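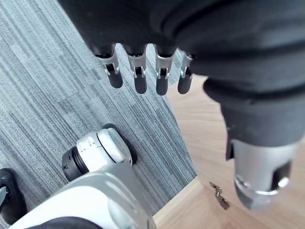
How long should I wait before digging over ground that flooded in the winter?

Leave it until a handful from a spade's depth crumbles when you squeeze it. On the heavier plots at Ridgeway that may well be the end of March, and on the lower ones by the brook it could be later still. If the soil smears on your palm like putty, put the spade back in the shed and try again after a dry spell.

Rahel Fuchs has had this question from a good many plot holders since the water went down, so she has written up her notes for the newsletter. She gardened on the old Kunham site before it closed, which flooded most winters, and she still has a plot on the low side at Ridgeway.

Standing water does most of its harm by pushing the air out of the soil. Worms come up or drown, roots rot, and the fine crumbs that make good soil fall apart into a paste. When that paste is walked on it packs down hard and the next lot of rain sits on top of it. So the first job is to keep off. If you need to get to the leeks or the shed, lay a plank and stay on it. The scaffold boards stacked by the top gate are there for anyone to borrow, but please bring them back.

Clear anything the flood left behind. Pull out plastic, glass and bits of fence by hand, and wear thick gloves while you do it. A thin layer of silt can stay where it is and be forked in later. A thick layer is best broken up with a rake once it has dried enough to crack, or it will form a cap that seedlings can't push through. Don't put flood litter on the compost heap.

The crops that were standing at the time are a harder matter. The brook takes run-off from the Taleck road and from the fields above it, and there is no telling what comes down with it. Rahel's advice is to throw out any salad leaves, herbs or chard that went under. Leeks and parsnips that are still firm can be peeled and cooked well, though she composted hers and didn't miss them. Anything soft or sour-smelling should go. Wash your hands after handling any of it, and keep small children off the low plots for now.

Fruit bushes usually come through a short soaking. Currants mind it least, gooseberries a bit more, and raspberries hate it. Wait and see which canes come into leaf before you cut anything out. Young trees may have rocked in the wet ground, so firm them back with your heel once the soil has dried and check that the ties are not rubbing.

Garlic planted in the autumn may have turned yellow. It often picks up when the ground warms, so leave it in. Broad beans are less forgiving, and if yours have gone black at the base it would be quicker to start again in pots. Rahel sowed 13 in deep pots on her kitchen windowsill as spares and is keeping them in until the bed is fit.

When the ground does pass the squeeze test, use a fork and not a spade. Push it in, rock it back a little to let the air down, and move along. There is no need to turn the soil over. Then spread compost or well-rotted manure over the top, to a depth of 2 inches, and leave the worms to it. A load of manure is coming from the stables at Movwood and will be tipped in the usual place by the water tank. It is shared between all plots, so please take 10 barrows at most until everybody has had a turn.

Feeding can wait. Flooding washes out a lot of the nitrogen, but if you put fertiliser on cold wet soil most of it goes the same way. Hold it back until plants are growing, then use chicken pellets or whatever you normally have.

For those on the two lowest rows, it may be worth thinking about raised beds before next winter. They don't need to be grand. Rahel's are edged with old floorboards and filled with whatever soil came out of the paths — the paths then act as drains, more or less. She reckons the raised part was ready to sow two weeks ahead of the flat part last spring. It does dry out faster in July, so there is more watering to do.

The ditch along the bottom hedge also needs clearing. It is full of bramble and silt from the bend to the culvert, and water was backing up there well before the brook came over. We will do what we can on the next work morning, starting at 9.30. Bring loppers if you have them, and boots. Tea will be in the hut.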